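I have been meaning to do something about the walls in the back room ever since we moved to Jonach, and February, with its long grey afternoons, finally seemed the month for it. Everything came off the hooks, the shelves went into the hall, and I stood there with my tea feeling rather pleased with myself.

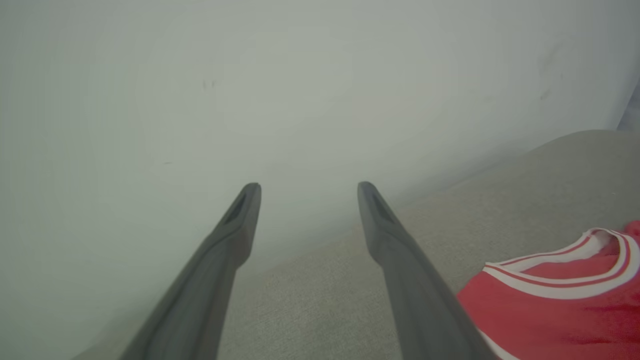 Home & Decorating

It's funny how much you start to notice on a plain pale wall once you really look. A couple of tiny dark marks, a speck lower down, a few faint smudges over to the right – I'd lived with all of them quite happily before! Eskil Haugen says to wash it with warm water and a drop of washing-up liquid, then fill, then paint, and I've bought 2 tins in a soft off-white (24 each, which made me wince a little).

I'm still dithering over the colour, mind you. My sister wants green. I've put a test patch behind the door, and I'll look at it again tomorrow over breakfast.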